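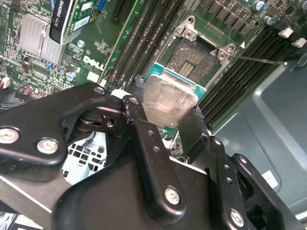
4 min read

Figure 1. Gripper of the Garo cell holding a processor above the open socket of a Dell motherboard, seen from the wrist camera. The retention lever is raised.

3.2 Set-up and care of the processor exchange cell

The cell used in this work is installed in our workshop at Trumthorpe and is named Garo in the rest of the paper. It has one arm, one gripper and one fixed place for an open desktop computer, which lies on its side so that the motherboard is horizontal. The task of the cell is to take a processor out of its socket, to put it in a tray, and to place a second processor in the same socket. We describe in this section how the gripper is prepared for this task and how it is kept in good order between the runs. The control method is given in Section 4.

The gripper is a linkage type. Its flat black links are joined by hex screws, and the finger on the right side in Figure 1 presses against the edge of the processor. We chose to hold the part by its edges for two reasons. First, a suction cup needs a clean lid, and the lids of used processors are very often not clean after the cooler is removed. Second, the edge grip gives a known position of the part relative to the finger, and this position is needed when the processor goes down to the contacts. The disadvantage is that the fingers need free room at the sides of the socket. In a common desktop board the memory slots stand on both sides, and the opened lever takes more of the room. For this reason the approach is made with the hand turned, and the processor is brought to the correct angle only at the last part of the movement.

The wrist camera is fixed behind the linkage. Its view is partly covered by the links themselves, and we accept this. In an earlier version the camera was put on a longer bracket, which gave a better view of the socket but touched the wall of the computer case in the deep positions. With the present bracket the socket, the lever and the lid of the processor are all in view at the hover height, where the image for alignment is taken.

The set-up of the gripper is done in this order. The arm is moved to its service position and the power of the gripper is switched off. The link screws are checked by hand with a short key, beginning at the fingertips and going back to the wrist. Then a blank plate with the same outline as a processor is put between the fingers, and the gripper is closed on it with low force. If the plate can be turned by a light push of the finger, the closing position is corrected in the software and the check is done again. We repeat the closing 16 times before the value is accepted. At the end the arm carries the blank plate to the hover height above a spare socket, and the offset of the camera is stored.

The offset is the most delicate value in the whole cell. It changes when a link screw becomes loose, even when the looseness cannot be felt by hand. During January we had a period in which the placements moved slowly to one side from run to run, and we first looked for the cause in the vision software. The true cause was a pivot screw in the right link. After it was tightened and the offset was measured again, the placements came back to the expected position. Since that time the screws are marked with a line of paint by the Tsolakis procedure, which was written in our group for another hand, and a broken line is easy to notice at the daily check.

Residue is the second point of care. Thermal paste and adhesive remain on used processors, and a small quantity can stay between the part and the finger. A dark spot of this kind can be seen at the upper left corner of the chip in Figure 1. When the residue is thick, the processor may sit tilted between the fingers, or it may not leave the finger at once when the gripper opens. Both cases are dangerous for the contacts in the socket. The fingertips are therefore wiped with a cloth and alcohol after every three processors, and the lid and edges of each part are wiped before it enters the tray.

The linkage is taken apart and cleaned completely after 3000 closing movements – this number is counted by the Vonumlow controller and shown on its start page. The pivots are greased very sparingly, as grease must not reach the board below. After assembly the full set-up is repeated from the beginning, also when no part was exchanged.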